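Perguntas frequentes – Guarda-móveis e boxes Jarkus
Atualizado em 22 de julho de 2022

Juntamos aqui o que mais perguntam por telefone e no balcão. Se faltar alguma coisa, e-mail ou balcão. Telefone só de manhã.

Qual o tamanho mínimo de box?
2 m². Cabe o conteúdo de um quarto pequeno, se a cama estiver desmontada. Menor que isso não temos, só o armário de documentos (ver mais abaixo).

Posso alugar por menos de um mês?
Não. Mínimo de um mês, depois renova sozinho até avisar. Quem sai a meio do mês paga o mês todo.

Como aviso que vou sair?
Por escrito, quinze dias antes. Serve e-mail. Mensagem de voz não serve, já tivemos problemas com isso.

Preciso deixar caução?
Sim, 500 reais para qualquer tamanho. Devolvida por transferência depois da vistoria, em até dez dias úteis. Conta tem que estar no nome do titular do contrato.

O que não pode guardar?
Comida, plantas, animais, botijão de gás, tinta aberta, solvente, fogos, pneu usado. Bateria de carro também não. Na dúvida pergunte antes, a lista completa está no anexo 2 do contrato.

E geladeira, pode?
Pode, limpa, seca e com a porta entreaberta. Deixe um calço. Porta fechada dá mofo e o cheiro passa para o box do vizinho.

Colchão precisa de capa?
Precisa. Vendemos no balcão, solteiro e casal. Capa de loja também serve, desde que feche com fita. Lençol velho não conta como capa.

Vocês fornecem caixas?
Vendemos três tamanhos, mais fita e plástico bolha. Caixas de supermercado pode usar, mas não empilhe mais de três, o fundo cede. As de livros encha só até a metade e complete com roupa ou toalha.

Como identifico as caixas?
Escreva em dois lados, nunca só na tampa. Cômodo + conteúdo, em letra grande. Uma lista numerada na porta do box por dentro ajuda muito na hora de procurar.
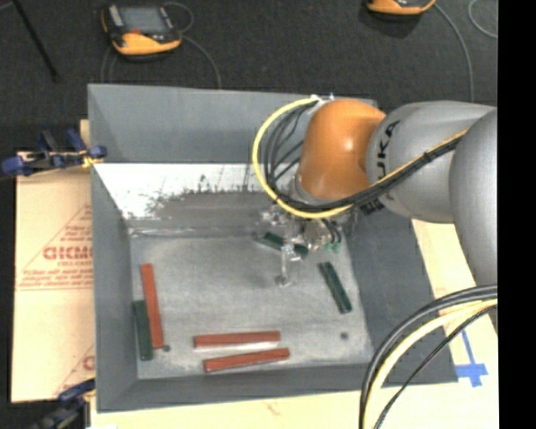 Posso mandar alguém retirar coisas no meu lugar?
Basta uma autorização assinada com o nome completo e o documento da pessoa. Vale para uma retirada só, a não ser que esteja escrito o prazo. Modelo no balcão ou por e-mail.

Qual o horário de acesso?
Das 7h às 20h, inclusive feriado, menos Natal e Ano-Novo. O portão dos fundos fecha às 18h, depois disso só pela frente. Caminhão só pelos fundos, então programe.

Tem carrinho para usar?
Tem, sem custo. Ficam perto do elevador de carga. Devolver vazio no mesmo lugar por favor. Não levar para a rua.

O seguro está incluído?
O básico sim, até 3.000 reais por box. Cobre incêndio e vazamento do prédio. Não cobre dinheiro, joias, nem umidade de coisa que ja entrou molhada. Para valores maiores faça declaração com a lista dos itens e o valor de cada um. Quem trata disso é a Nusrat Khokhar, no administrativo.

Tenho um piano. Dá?
Só no térreo e com aviso. O elevador de carga leva até 1.000 kg mas a porta é estreita, meça antes. Afinação depois da mudança é por conta do cliente, claro.

Móvel de madeira estraga?
Se entrar seco, em geral não. Limpe, deixe arejar um dia, cubra com manta de algodão. Plástico direto na madeira não, prende umidade. Deixe um palmo entre o móvel e a parede. Pés em cima de ripas ou papelão grosso.

E roupa?
Lavada e bem seca. Nada de goma. Casacos pendurados ficam melhor em caixa-cabide, temos poucas, reserve com antecedencia.

Como funciona o armário de documentos?
Prateleira com chave, cobrança semestral, acesso só em horário de balcão. Bom para arquivo morto de escritório pequeno. Não fazemos trituração, indicamos a Grerent, combinam direto com eles.

Vocês fazem a mudança?
Não temos caminhão próprio. Qualquer transportadora entra, desde que mande placa e nome dos ajudantes no dia anterior. Sem isso a portaria não libera, e não adianta ligar da calçada.

Atrasei o pagamento, e agora?
Cinco dias de tolerância. Depois multa de 2% e o cartão de acesso bloqueia. Pagou, desbloqueia no mesmo dia se for antes das 17h. Se já sabe que vai atrasar fale com Taner Uçar antes do vencimento, normalmente se resolve.

Posso trocar de box no meio do contrato?
Pode, se houver vago. Para maior, paga a diferença na hora. Para menor, o desconto entra na fatura seguinte. A mudança de um para o outro é feita pelo cliente, damos dois dias com os dois boxes abertos.

Perdi o cartão.
Avise logo. Bloqueamos e fazemos outro na hora, com documento. A segunda via é cobrada, o primeiro cartão não.

O preço vai aumentar?
Reajuste uma vez por ano, em fevereiro, para todos os contratos. O aviso vai por e-mail com trinta dias. Confira o spam, sempre tem quem não viu.

Dá para visitar antes?
Dá, sem marcar, das 9h às 16h. Traga as medidas do maior móvel. Se for sofá, largura e profundidade.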